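Géza Vörös had 1,775 points left with Barnaren, and they would lapse at midnight on Sun 4 October. A night at the Pivel cost 900. He booked one, then tried for a second and found he was 25 points short.

He rang the desk. The clerk was polite and said the rate was fixed – she couldn't sell him part of a night. He thanked her and went to pack. 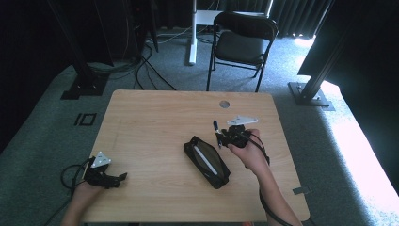 Could the points he had left be moved to another scheme? Only to Itico, and the transfer took 5 days.

He let them go and set his alarm.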